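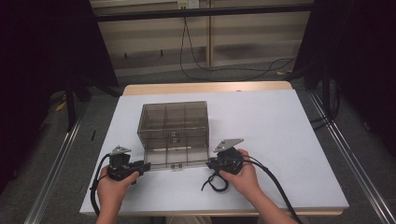 Re: [okov-dev] Transparent parts and the segmentation prior in 0.11

Replying on list, as the same question has come in twice off list.

> We run the Okov perception node on head and wrist views and
> feed the masks to the planner. Opaque objects are fine. With
> tinted clear plastic the mask breaks up, the planner sees
> several small obstacles with free space between them, and it
> routes a fingertip through the gap. Is this the depth
> completion stage or the segmentation prior? We are on 0.11
> with default settings. Lowering mask_min_area made it worse.

It is both, but the prior is the part you can fix from the config file.

The default prior splits a region wherever it finds a strong internal edge. On a smoky-brown organizer every partition is a strong internal edge, and so is every place where two walls overlap. From the head view the box comes out in pieces, and the lowered front panel becomes a separate object with no parent. Lowering mask_min_area only lets more of the fragments through to the planner. Set it back to the default.

What we run on the Mukthorpe bench at the moment:

prior.split_on_internal_edges: false
prior.merge_coplanar: true
depth.fill_mode: support_plane
planner.articulated_hull: per_link

The third line matters more than its name suggests. Tinted plastic returns depth from the surface behind it for a good share of the pixels, so the raw cloud for the box is mostly table. With support_plane the node takes the outline from color, takes the plane from the table, and extrudes to the height given in the object file. You lose the inside of the cells. For approach planning that is acceptable. For placing items into a cell it is not, and you need the wrist view.

The wrist view has its own problem. At close range the fingers cover the near edge of the object, and the self-mask in 0.11 is computed from the closed-jaw mesh with a fixed margin. If anything thin and dark lies next to the fingertips it gets absorbed into the self-mask and disappears.
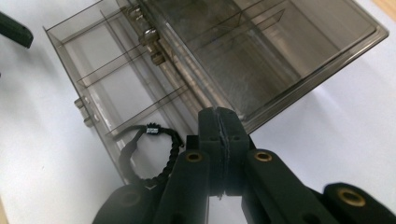
Wrist view, jaws closed, braided cord loop next to the tray.

The cord in that view is a good test case. It is black, the gripper is black, and part of the loop lies behind the tray wall. Reducing self_mask.margin to 2 pixels keeps most of it. The part seen through the plastic is still assigned to the tray, and I do not have a fix for that.

On the hinge: the three metal knuckles are the only features on the box I would trust for tracking. They are opaque, they are in line, and they give you the joint axis directly. The Fastine tracker will take them as named keypoints if you list them in the object file under axis_points. Do not use the highlights along the rim. They move with the camera and the tracker will follow them.

With per_link set, the planner builds one convex hull for each half and joins them at that axis. Without it you get a single hull over the whole open box, and everything above the shallow half is marked as occupied. We replayed 151 logged approaches against both settings. The single hull rejected 11 of them. Per-link rejected none, and I found no case where it let a path through plastic — though all of those were logged with the lid fully open. Partly open lids are untested.

Known issues:

- merge_coplanar will also merge a white tray insert into a white tabletop. Turn it off per object if that applies.
- The Fung exporter drops axis_points on write. The patch is in ticket 1809 and should land in February. Until then, edit the exported file by hand.
- The per-link hull adds load time at startup. It has no cost per cycle that I could measure.

If you can post one head log and one wrist log with the raw depth left in, I will run them with the settings above and report back here.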